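FOR IMMEDIATE RELEASE

Noldale puts dark work surfaces through a long trial and comes away only partly convinced

NONGATE, May 2024 - Noldale, the workroom furniture maker, is adding a dark gray work surface to its line of sorting and packing benches. The surface will be sold under the name Fluditz. The company is also publishing what it found when it tried the surface in its own workroom, including the parts that did not go well.

Dark bench tops have been sold hard over the past few years. Catalogs say they cut glare, sharpen the eye, calm the worker, hide wear and speed up the job. Noldale's bench team had doubts about most of that and set up a trial in March to see how much would hold up over 30 working days of ordinary packing.

"I have been reading bench catalogs for a long time and I have yet to see one admit that a table top is a table top," said Kaiwen Fan, head of product at Noldale. "We wanted to know if there was anything to this besides a nicer photo. There is a bit. It's a smaller bit than the catalogs say."

The trial used 16 benches in the Nongate workroom. Half were fitted with the dark gray surface and the other half kept the pale tops they already had. The same people worked at both kinds, switching places each week, and handled 4000 parcels between them. The goods were a plain mix of small housewares, cloth goods and paper items.

Packing speed did not change in any way the team was willing to put its name to. Some weeks the dark benches came out ahead, some weeks the pale ones did, and the gap was small enough that a late delivery or a jammed tape roll could explain it. Noldale will make no speed claim for Fluditz and has asked its dealers to make none either.

Finding light-colored items was a different matter. White and cream pieces stood out well against the dark gray, and packers said they spent less time hunting for small pale parts at the end of an order. The reverse was also true. Black screws, dark thread and navy cloth were harder to spot than before, and one batch of dark felt pads had to be packed over again after two of them were left behind on the bench.

"If your stock is mostly white, get the dark top. If your stock is mostly black, save your money," said Yaqin Feng, who ran the trial. "I wouldn't have needed 30 days to guess that, but now I can say it without guessing."

On glare, the results were mixed. The surface itself threw back less light than the pale tops under the same lamps. Bright objects placed on it did not get any easier to look at, and several packers felt that white items seemed harsher against the dark background when the lamp was close. Noldale now suggests a lamp that can be turned down or moved back, and will say so on the first page of the instructions.

Then there is lint. Every pale fiber that lands on a dark bench can be seen from across the room. The company had expected this to be the main complaint, and it was. Packers at the dark benches wiped down more often, some of them several times a shift. The team could not agree on what to make of this. Halima Sani, who manages the workroom, thinks it is a point in favor of the dark top.

"The fluff was there on the old tops too," Sani said. "We just weren't looking at it. I would still like somebody to show me that a bench wiped four times a day packs a better parcel than a bench wiped once, and so far I haven't been shown."
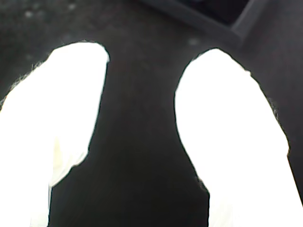 Bright white against the dark gray of a work surface. Photo: Noldale

Noldale has no findings on wear. Thirty days is too short a time to say how a bench top ages, and the company will not quote a service life until the trial benches have been in use a good deal longer. The same goes for eye strain, which the team did not measure and does not plan to mention in its sales material.

Zeyu Deng, who handles dealer sales, said early replies from the trade have been polite and a little puzzled. "One dealer asked me if I was trying to talk him out of the order," Deng said. "I told him to take one bench, put his own stock on it and call me in a month."

Fluditz will be sold fitted to new Noldale benches and as a separate top for the company's Cai bench frame. Buyers who already own a Cai frame can change the top without replacing the rest. It will not fit older Noldale frames, and the company has no plans for an adapter. Pale tops stay in the line.

Customers who pack a mix of light and dark goods may want to wait. The team tried a bench with one dark half and one pale half toward the end of the trial, and packers mostly ignored the dividing line. A second version is being tried now, with no promise that it will be sold.

About Noldale
Noldale makes benches, frames and shelving for small packing rooms and workshops. Its workroom is in Nongate.

Press contact
Ngọc Vũ, Noldale press desk
Trial notes, including the weekly packing times for both kinds of bench, are available on request. Sample tops can be borrowed by trade press for up to two weeks.

###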